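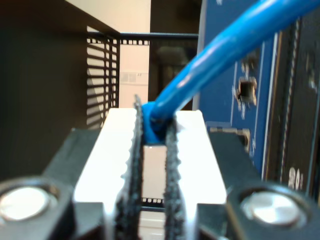 We use cookies to make this site work and to show you fewer irrelevant adverts. Accept all | Manage settings

Ostine network cable kit, two months in

The Ostine kit promises "a tidy home network in an afternoon". Mine took an afternoon and most of the next morning. For 448 I expected better than a bag of clips and a leaflet with one diagram.

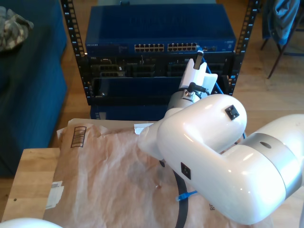 The cable is fine. It's cable. My complaint is the price of everything packed with it. The adhesive clips let go of my skirting board inside a week, and the Ukitz ones I bought to replace them have stayed put through July.

Then there are the 50 printed labels. Half are for rooms I haven't got, and the blank ones smudge if you write on them in biro.
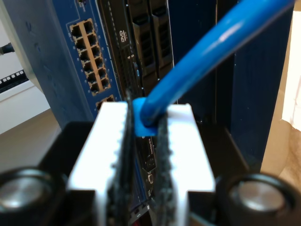

Speed claims I can't take seriously. Ostine says you'll notice a difference over older cable. I swapped it back and forth between the router and the upstairs desk and noticed nothing at all. The plugs do click in firmly, I'll give them that, although the little rubber boots are a pain to squeeze in a tight row.

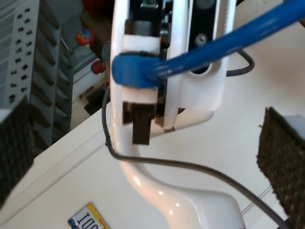 Posted by the Home Wiring desk, July

The Bíró set is duller and comes without labels, and I'd still buy it first. Don't be talked into the 1,390 Ostine Pro box either, unless you're wiring a small hotel.

40 comments | Share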